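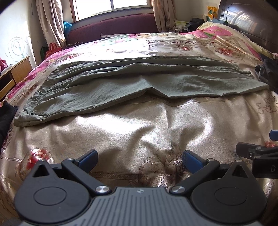

How long a rope do I need for the Hullstead entrance pitch?
Bring an 80 meter rope, which covers the drop, the knots and the backup to the tree.

Rigging the entrance pitch

1. Tie your backup to the big ash, well above the lip. I use a long sling here and save the rope.
2. Clip into the backup before you go anywhere near the edge. Please!
3. Find the two bolts on the left wall and rig a Y-hang. Keep it snug - mine always comes out too droopy on the first try.
4. Knot the bottom end, then feed the rope down slowly from the bag.
5. Put a rope protector on the rub point just under the lip.

Note: The Etton side has its own bolts, but they're older and I don't use them.

Caution: Stay out of here after heavy rain. I went down in January with the stream up and got a real soaking on the last part of the drop.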